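手持夹爪数据训出来的策略,抓取前总要抖两下,大家怎么处理的?

版块:操作学习 / 感知与控制

楼主 半截螺丝
先说情况。我这边在做首饰整理的任务,把散在毯子上的串珠手链一条一条收进白盒子里,数据全是手持夹爪采的,双手。策略是扩散那一路,动作块输出,推理放在工作站上。训完以后大动作挺像样的,靠近、张开、下探都对,可是一到要合爪之前就开始抖,左右来回晃两下才肯夹,有时候晃着晃着就把旁边那条也勾起来了。

硬件我基本排除了,同一套臂跑示教回放,顺得很。所以我觉得还是软件这边的问题,要么时间戳没对齐,要么动作块衔接没做好,要么就是观测本身有歧义。 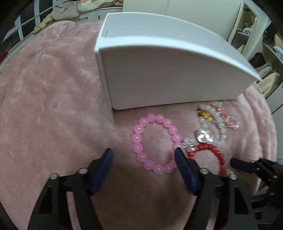 时间戳我查过一遍,图像和位姿是两路分别存的,后处理用 Ploma 的对齐脚本插值到统一时刻。脚本默认按图像到达时间算,没有按曝光时间算,我怀疑这里就埋了坑,可是改了以后抖动只轻了一点点,没有消失。数据一共 1,489 条,清洗过一轮,把开头结尾发呆的段落都剪了。

还有一个现象,单独放一条手链,基本不抖。几条堆在一起、珠子互相压着的时候抖得最厉害。有没有人碰到过类似的?

2楼 夜班编译
先问一句,动作块预测多长,执行多长?你这个描述太像块和块之间打架了。前一块想从左边夹,后一块重新采样又想从右边夹,中间那一下就是你看到的晃。

3楼 半截螺丝(楼主)
回2楼:每次执行完 5 步就重新推理。之前嫌执行太长反应慢,就一路往下调,调到现在这个数。

4楼 夜班编译
那你基本自己找到答案了。重推理这么勤,扩散又是每次从噪声重新采,多峰的地方肯定来回跳。手链是个圈,从哪一侧夹都说得通,示教的人当时也是想夹哪边夹哪边,峰就是这么来的。你把执行步数加上去试试,抖动应该立刻就少,代价是碰歪了它反应不过来。

5楼 蓝莓味焊锡
不太同意楼上。执行步数加长只是把问题藏起来,该选错还是选错,只不过错得比较坚定哈哈。我做过插线缆的任务,一样是多条堆叠,最后发现根子在观测上:腕部鱼眼的图缩到小分辨率以后,两条颜色接近的线糊成一团,网络根本分不出哪条在上面。楼主你那个透明珠子更要命,反光一变,特征就跟着变。先把输入分辨率提上去看看,别急着动控制。

6楼 夜班编译
提分辨率推理就慢,慢了延迟又上来,延迟上来照样抖。你那个线缆是单臂慢速吧?双臂不能这么算账。

7楼 蓝莓味焊锡
可以裁剪啊,又没说整张图提。指尖附近裁一块高分辨率的,外圈照旧缩小,两路一起喂进去。鱼眼四个角本来就是黑的,那些像素留着也是浪费。

8楼 老周不加班
我说个你们都没提的:延迟补偿做了没有?手持采数据的时候,图像和手是“同时”的,部署的时候图像到策略要时间,策略到机械臂又要时间,等动作真正执行,夹爪早就不在那个位置了。策略一看,哎偏了,往回拉,拉过头了再拉回来。这种抖是有固定节奏的,跟多峰那种随机跳不一样。楼主把末端位姿画条曲线,一眼就能分出来。

我们组用 Huka 那个中间层的时候踩过,它的控制指令里带目标时刻,可是下游驱动压根没读这个字段,收到就执行。查了好几天,气得我。

9楼 半截螺丝(楼主)
回8楼:曲线画了!两种都有……单条手链的时候有一点很小的、节奏固定的晃,肉眼几乎看不出来。堆叠的时候是另外一种,幅度大,方向也没规律。看来 2 个问题叠在一起了,难怪我改哪个都只好一点点。

目标时刻那个字段我去翻了代码,我们用的是 Poirier 的驱动,它读是读了,但是过期的点直接丢掉,丢完以后从当前位置硬接下一个点,中间没有插值。这一下估计就是那个小晃的来源。

10楼 老周不加班
丢过期点是对的,硬接不对。从当前位置和当前速度开始,跟剩下的点重新拟合一段,别只管位置。另外推理耗时别写死成常数,每次实测,拿图像时间戳去减。

11楼 Sylvie Petrenko
路过插一句。多峰那个问题,我的做法是不从纯噪声开始采样,拿上一块还没执行的部分加点噪声当起点,少走几步去噪。这样新的一块大概率会沿着旧的那一侧走,重推理可以保持得勤一点,反应也不丢。缺点是如果第一块就选错了边,它会比较固执,所以我加了个条件:夹爪离目标还远的时候正常采,近了才用热启动。

远近怎么判断?我偷懒,直接看策略自己输出的夹爪开合量,预测里开始出现合爪了就算近。

12楼 夜班编译
这个好,比单纯加长执行步数强。不过用开合量判断有点悬吧,堆叠的时候它可能一直犹豫不合,那不就一直是随机采?刚好是最需要稳的时候。

13楼 Sylvie Petrenko
对,是有这个毛病,我的任务物体是分开放的,没遇到。堆叠的话可以改用高度,末端离台面多少以下就切过去。毯子是软的,阈值得留点余量。

14楼 蓝莓味焊锡
我还是坚持先看观测哈。热启动能让它选定一边,可它选的那边要是压着另外一条链子,照样一起带起来。楼主原话就说了会勾到旁边的,这个跟采样没关系,是它没看懂谁压着谁。

15楼 半截螺丝(楼主)
两边我都试试吧,先后顺序是驱动、热启动、裁剪,驱动改起来最快。

顺便问一下,评测你们怎么做的?我现在每改一版就摆同样的几种初始布局,拿一张参考图半透明叠在实时画面上对着摆。珠串特别难摆回原样,软塌塌的,怎么弄都差一点,对比起来心里没底。

16楼 老周不加班
软的东西就别追求一模一样了,摆个八九不离十,多跑几轮。新旧两版交替着跑,别一口气跑完旧的再跑新的,光线一变全白干。最好再让别人来切版本,你自己不知道当前是哪一版,省得手下留情。

17楼 铁皮青蛙
弱弱问一句,不能用检测先框出一条,再让策略去夹吗?感觉端到端在这种任务上绕远路了。

18楼 夜班编译
串珠互相缠着你怎么框?框出来全是重叠的。分割倒是可以试,透明珠子的掩码估计惨不忍睹。

19楼 铁皮青蛙
不用框得很准呀,给个点就行,告诉它这次夹这一条,多峰不就少了一大半吗。点的位置可以从示教里倒推,合爪那一刻两个指尖中间的点,往前投影回之前的图像里,连标注都省了。

20楼 蓝莓味焊锡
诶这个思路可以!前提是位姿得准,外参也得准,还有就是合爪之前东西没被碰动过。

21楼 半截螺丝(楼主)
更新一下。驱动那边改完了,按10楼说的带速度重新拟合,小晃没了,曲线干净得我有点感动。热启动也加了,切换条件用的高度,夹爪往下探的时候 60 毫米以内切过去。堆叠的时候大晃明显少了,但是勾到旁边那条的情况还在,5楼和14楼说对了一半(4楼别打我)。

裁剪还没来得及做,铁皮青蛙那个点提示我想一起上。投影脚本写了个初版,有些片段点会飘到毯子上去,我怀疑是建图那步的轨迹有漂移,也可能是那几段里链子被拖动过。代码放我们组的 Pirkance 仓库里了,分支还没合,想看的私信我,写得比较丑,别笑。

22楼 夜班编译
不打你。飘的那些片段先把重投影误差打出来看看,误差大的直接扔了,别心疼那几条数据。

23楼 半截螺丝(楼主)
好,周四跑一遍,有结果再来顶帖。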